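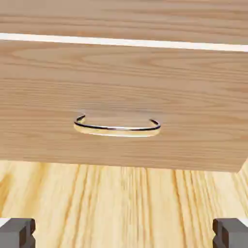 Running shoes last longer and smell better when they are dried properly after every run, and the kitchen is often the best room in the house to do it. Pull out the insoles and loosen the laces down to the second eyelet. Stuff each shoe with two sheets of newspaper and change the paper after an hour. Keep the newspaper close to where the shoes come off. A wide drawer with a light-brown wood front, like this one, holds plenty of it, along with spare laces and an old toothbrush for the soles.

Do not put shoes in the dryer or on top of a radiator. Heat softens the glue. Give them 24 hours at room temperature, longer if you ran through puddles. If you train every day in a wet month, two pairs in rotation will get you through.

Washing running clothes

Turn everything inside out before it goes in the machine. Use half the detergent you would use for cotton and skip the fabric softener, which leaves a coating on technical fabric and traps odor. For shirts that still smell after washing, soak them in a bucket of cold water with a cup of white vinegar for half an hour, then wash as usual.

Close zippers. Wash anything with hook-and-loop tabs separately or in a mesh bag. My Clusudlow 10-miler shirt has a row of pulled threads across the back from one trip through the wash with a cheap armband.

Bottles and hydration bladders

Rinse bottles as soon as you get in. For a film on the inside, add a spoonful of baking soda and warm water, shake, and leave for an hour. Bite valves come off and should be scrubbed on their own.

A bladder dries best hanging open. Bend a wire coat hanger so the two ends hold the sides apart. Once dry, it can live in the freezer between long runs.

Race numbers and medals

Numbers crease if you ball them up with the pins still in. Take the pins out, wipe the number with a damp cloth, and press it under a heavy book overnight. I keep mine in an ordinary binder with plastic sleeves. The oldest is number 236 from the Drerna Half, and it is still legible.

Medal ribbons can be washed by hand in cool water with a drop of dish soap. Keep the medal itself out of the water, as the plating on some of them spots.

Aisling Conneely, who has run the Olline Marathon more times than I have, hangs hers on a curtain rod with shower rings. It works well, but screw the brackets into studs. A full rod is heavy.

Foam rollers and mats

Wipe down with warm water and dish soap, then a dry towel. Avoid bleach. Store rollers on end and out of the sun.

Next on this page: getting tape residue off skin and floors, and what to pack in a drop bag for the Chacko relay.

Updated August 2026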